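Inventory

The table was a Petetti, round, bought for the apartment on Kurek Street and carried through every move after that. The turntable in the middle had come later. It was patterned in white, blue and gold, and it turned without a sound in one direction and with a faint click in the other.

The heirs, two sisters, had agreed to a method. The older would turn the wheel. The younger would read the label on whatever stopped in front of her, write it down, and say keep or discard. Nothing would be opened. Nothing would be discussed until the sheet was full.

The sheet had 28 lines. They had ruled it the night before, at the Bravwood motel, using the edge of a room service card. Columns ran left to right: item, maker, date on package, decision. The last column was narrow because only one letter was needed.

Line 1 was a tin of Flavorton broth powder. D. Line 2 was a second tin of the same. D. By line 7 the younger sister had stopped reading the makers aloud, and the older had stopped asking.

The wheel went around. Their mother had loaded it the way she loaded everything, heavy things at the rim and foil things in the center, where they slid against each other on every turn. Some of the packages were printed in Chinese. Those she had bought at the market by the bus depot, and she had never told either of them what half of it was. She would set it on the wheel and send it to you. You ate it or you sent it on.

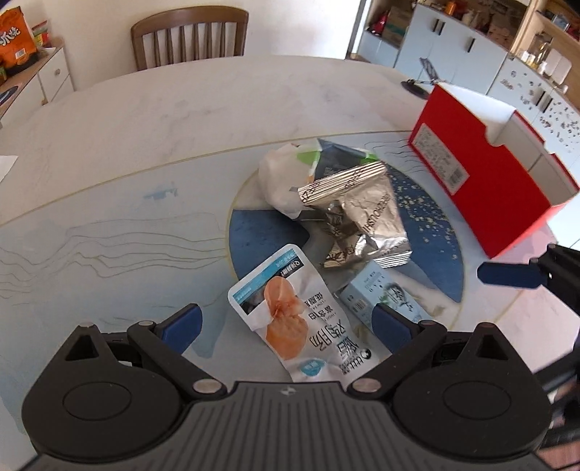
"What do we do with the ones that have no date?"

"Put them in the keep box and check the back of each one tonight."

The older sister entered this at the bottom of the sheet as a rule. It was the second rule. The first was that the wheel turned clockwise only.

They worked until the light from the window had moved off the table and onto the floor. Line 19 was a jar of pickled mustard stems, two thirds full. The younger sister read the label and did not give a letter. The older waited the usual interval and then a longer one.

"Letter," she said.

"It's the kind she put in the soup."

"That isn't a letter."

The younger sister wrote K. The date on the jar was January of the year before last. The rule for dates was clear, and both of them could see the number. The older sister looked at the K, then moved the wheel a quarter turn, and a bag of dried mushrooms came to a stop at the edge.

Line 20. K.

Line 21. K.

At line 23 the older sister reversed the wheel. It clicked. She ran it back past the mushrooms and past an envelope of yeast until the jar stood in front of her own chair, and she lifted it off and set it on the floor beside her bag. She left the entry as it was.

Then she turned the wheel clockwise again, and her sister picked up the pencil.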